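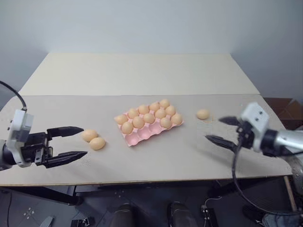
Right arm stops on the egg rig, 2 February 2018

The right arm on the Leller cell went into a protective stop twice this week, both times while reaching over the tray. The controller logged code 235, joint torque above limit. The arm held position and the fingers kept their last command, so no shells were lost.

I suspected the Azevedo driver first and swapped it with the left one. The code stayed on the right. Payload and tool offset matched the config file.

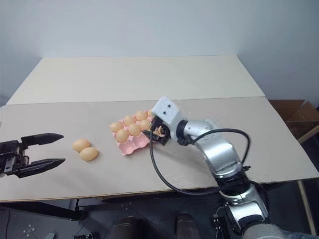
The cable is the better candidate. It runs from the gripper back to the arm in a free loop, and at low wrist angles the loop can drag on the board. The torque trace climbs slowly over 388 ms before the trip. A collision would give a step.

I have shortened the loop, put a clip on the upper link and left the torque limit alone. Raising it would clear the code and leave the cable pulling on its connector. The next run uses the Jundier pick sequence at half speed, with the trace recorded on both arms.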